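Speaker notes: "A box for every paper", Grolterness Library evening, 21/06/2023
Lovisa Myklebust

Start slowly, let people find their chairs. Thank Shiferaw for the tea and for putting the heating on in June (wait for the laugh, there may not be one).

Say who I am. I spent years keeping the paperwork for Cundach, the little upholstery business my aunt ran, and when she retired I inherited 2,265 sheets of paper in carrier bags. I know the number because I counted them one wet fortnight in May, and I'd love to tell you I enjoyed it, and I did rather!

First point, and take your time over it. Sort before you buy anything. Everybody wants to go out and get the pretty boxes on the first morning, and I was just as bad, I came home with 23 of them and had to give most away to my neighbours, who were very kind about it.

Second point. Decide what you look for most often. For me it was the fabric orders, and for my sister it's her children's school letters and the boiler guarantee. Ask the room here, two or three hands, and do let people talk, as it warms everyone up. If somebody mentions photographs, promise to come back to them at the end, or we shall be here until midnight.

Third point, labels. Write on them the same day. I once left ten boxes blank on the shelf over Christmas, quite sure I'd remember, and in January I had every lid off looking for one gas bill. Plain words, big letters, the year if it matters. "House" is too wide. "House, roof repairs" is lovely.

Fourth point, the shelf itself. Measure how deep it is as well as how wide. Tall folders can go in lying flat if you don't stack them too high, and pale colours are easier to read against, to my eye anyway, though my friends at Vallari swear by dark green and we have agreed to differ. Keep the things you reach for at the height of your elbows, and let the old tax papers have the bottom.

Pause here for water.

Then the bit about letting go. My aunt had kept 800 receipts for thread. I kept one, in her handwriting, and it's in a box of its own, and I open it more than I open any of the others. Don't hurry this part.

Questions next. Let people chat, and remind them the sign-up sheet for the autumn evening is by the door.

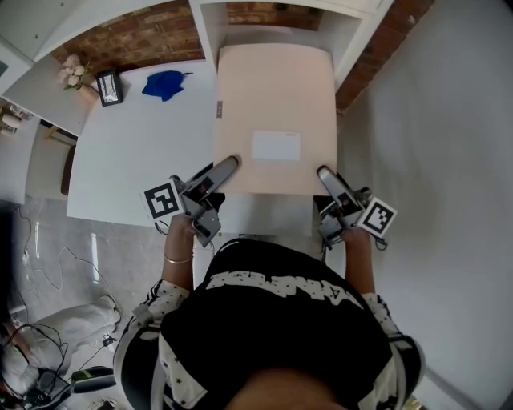
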